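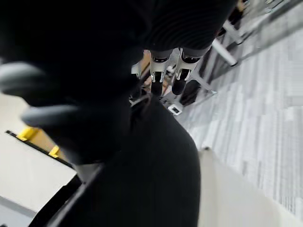

Small parts, mid-sort. White square end piece on the gray bar, near the middle.

October, after lunch. Decha says the Pollasthorpe bits live in one bin and the Vetier bits in another. The bins disagree. Got through the black and brown stuff first, then stalled on anything white, which could belong to either job or to a shelf we threw out.

Gray bar with the square ring end: not on the Gashaw list under any name I tried. Closest is line 1639, "bar, misc." Thank you, Oduor.

Left it in the pile. Tomorrow: labels, 3 trays, and ask Oduor what "misc." meant to him at the time. Decha wants the bench back by 3. Told him he can have the left half.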